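Vistis hands Choo breakfast to Seren Skyrme as Myung-ja Ham moves to weekends

Jul 1, 2023

Radio group Vistis will change its breakfast host for the first time in nine years, moving Myung-ja Ham to a new weekend show and giving the weekday slot on its Choo station to Seren Skyrme.

Skyrme, who has presented the afternoon drive program since April of last year, starts in the new role after the summer ratings break. Behrouz Shojaei stays on as co-host and will keep his daily local news segment at 7:30.

The move follows a set of ratings that was mixed for the group. Choo held on to first place among listeners over 40 but lost ground at breakfast, where its share slipped for the second survey in a row. Rival station Gratumer picked up most of the difference, helped by a run of ticket giveaways and a longer music block before 8 a.m.

Vistis program director Eun-ji Noh said the change had been under discussion well before the latest numbers came in.

"Myung-ja told us last winter that she wanted to stop getting up at 3 in the morning," Noh said. "We asked her to stay through the end of the spring survey and she did. Seren was the first person we talked to about taking over." 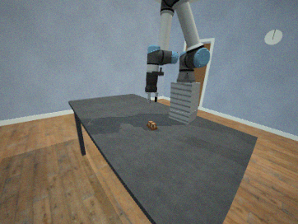

A rendered robot arm over a long table, its gripper pointing down.

Ham joined the station as a traffic reporter and took over breakfast when the format switched from oldies to a mix of talk and music. Her new show will run on Saturdays and Sundays from 9 a.m. to noon and will be built on long interviews, with one guest per hour and fewer songs. She will also fill in on weekdays when other hosts are on vacation.

"I still like the work, and I like it better in daylight," Ham told staff at a meeting on Thursday.

The breakfast show itself will get a few changes. The opening hour will carry more music, and the phone-in that now runs after the 8 o'clock news will be moved to 8:30 and cut to 22 minutes. Traffic reports will go out every 10 minutes until 9, as they do now. The Friday quiz stays where it is.

A replacement for Skyrme in the drive slot has not been named. Noh said the station had received 300 applications, many of them from people already working in radio in smaller markets, and that 30 had been asked to send in a longer demo. Producers will fill the gap with guest hosts in the meantime – the first of them is Sun-ja Ma, who reads the evening news on the station and has filled in on the drive show before. 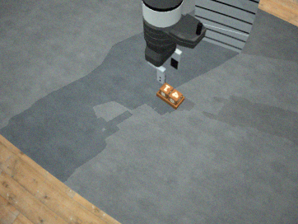 The white fingers of a simulated gripper above a small orange object.

Gratumer has made no changes to its own lineup and said it did not plan any this year. The station finished second overall in the survey and first among listeners under 25, a group it has led since it dropped its overnight talk shows.

Elsewhere in the market, the news and sports station Tralatum had its best result to date. It added listeners in every part of the day except late evening, with the largest gain coming on weekend afternoons, when it carries live games. The station will extend its Sunday coverage by 2 hours in the fall and is hiring a second sideline reporter.

Vistis also said it would stop running its separate online-only music stream at the end of the summer. The stream has no hosts of its own and no jobs will be affected. Listeners who use it will be pointed to the main station's app, where the overnight music hours can be played back for a week after they air.

Skyrme's last drive show will be on a Friday, with Ham's final breakfast program going out the same morning. Both will be broadcast from the station's downtown studio, and Ham's will run an hour longer than usual.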